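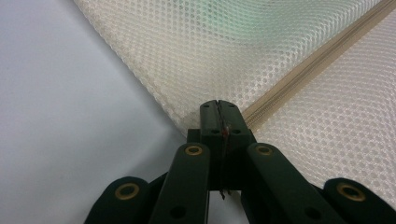 The closed jaws of the hand-held gripper against the folded edge of a mesh fabric item, near one end of its zipper.

Filed under: Labs & Methods | Automation

Print this article | E-mail this article

The claim that brought me to Aledden fits on one slide. Collect demonstrations of people handling cloth with a hand-held gripper instead of steering a robot arm by remote control, train on the result, and the robot does just as well for a fraction of the labor. The group behind the Plunitz project has been showing that slide since early December. I wanted to know what was underneath it.

The project lead, who asked that the piece be about the work and leave names out, did not seem bothered by the question. "You should be suspicious of it," the lead said. "I was suspicious of it, and I made the slide."

The set has 1,118 demonstrations in it, all of them with soft goods: mesh bags, pillow covers, a few thin jackets. Each one was recorded by a person holding the tool, which the group calls Sepp, and working the jaws by hand. The trained policy then runs on an arm carrying the same jaws. That last part matters to the argument, because the usual complaint about human video is that a human hand and a robot hand have little in common.

I asked why anyone would start with zippers and mesh, which seem like a good way to fail.

"Because boxes are done," the lead said. "If I show you a gripper picking up a box you'll ask me why I bothered. Mesh folds over on itself. The jaws can take one layer or two and from the camera it's hard to tell which. A person feels the difference in the grip and fixes it without thinking."

Which raises the obvious objection. If the person is correcting by feel, and the tool records only the view and how far the jaws are open, then the reason for the correction is missing from the data. The robot sees the hand back off and try again, and has to guess why.

The lead took a while with that one. "Yes. We lose the force. We think some of it shows up in how the cloth moves, and I can't prove that to you today."

The headline test was small. It had 180 robot trials, split among several tasks, against a comparison set gathered by remote control. When I asked how many of those trials involved closing a zipper from start to finish, the answer was 30. All were on the same model of bag, on the same table, under the same lights. The lead called this "a fair first test." I would call it a narrow one, and I said so.

"It's narrow," the lead agreed. "The bag we trained on is the bag we tested on. We turned it and bunched it up differently, but the robot had met that bag before."

The comparison bothers me more. The people recording with Sepp had weeks of practice. The people steering the arm had 20 minutes of training before their first recording counted. An expert on one side and a beginner on the other will give you a gap whatever the hardware is. A second researcher, who joined us halfway through and did most of the recording, disputed that reading.

"You can give someone a month on the remote rig and they're still slow on cloth," the researcher said. "I had the month. You can't get the angle you want. With this in your hand you just turn your wrist."

That may be right. It is also one person's experience, and the group has not run the version of the test that would settle it. They say they plan to, with an outside lab called Trestix supplying both the operators and the bags. No date has been set.

We talked about what counts as a success, too. In the group's scoring, a zipper run passes if the slider gets to the end stop, even when the mesh has been pinched along the way. Runs with a pinch were marked in the notes but not taken off the total. I asked what the figure would be with those removed.

"Lower," the lead said. "We'll put both numbers in the next version."

I asked to see the pinched runs and was shown a handful. In one of them the jaws take hold of the folded edge beside the zipper, and the arm then drags the whole bag across the table with what looks like great confidence. The researcher laughed at it. The lead asked for it to be played again, and wrote something down.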